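Minutes of the Durnine Wildlife Neighbors Group – Spring Meeting

18 March 2024
By Afroza Thambiah
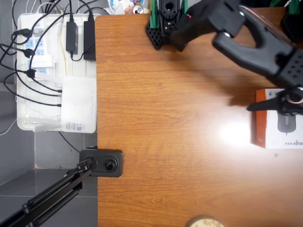 We got going a few minutes late as I'd left the sign-in sheet in the car, sorry all. Present were me (taking notes), Chaminda Thambiah, Dilani Begum, Chathurika Jayasinghe and most of the people from the Indell Road end. Pranab Wanigasekara joined by phone and dropped out twice.

October minutes. Read and approved with one fix – the coyote was seen behind the Bhuiyan bakery, and I'd put in front.

Turkeys. This took up most of the evening! Dilani says the flock is back on Teta Street and roosting over the parked cars again. One big male goes after his own reflection in bumpers and has scratched 3 doors so far, one of them hers. Chaminda wanted to try the motion sprinkler from last year. Chathurika said it soaked the mail carrier and never bothered a single turkey, and I have to say I remember it the same way. We talked for ages about people putting out cracked corn. Agreed that Dilani will write a friendly note for every mailbox on Teta asking folks to stop feeding until summer. Pranab will call the county and ask what we're allowed to do once there are nests.

Trash cans. The raccoons have worked out the bungee cords. Chathurika got a price on latching lids, $30 each if we order as a group. I asked for a show of hands and plenty went up, so she'll take names through the end of the month. Money up front please.

Money. We have $3,604 in the account. Chaminda asked if some could go toward lids for neighbors who can't swing it. Everyone liked that, and we voted to pay for 4 to start with. Passed, no one against.

Other stuff. The deer crossing sign at the bottom of Indell Road is down again. Pranab was going to tell us what the highway office said but that's when the phone cut out the second time – carried over.

Chaminda still has somebody's blue casserole dish from the potluck.

Next meeting is at Dilani's, date to come by email.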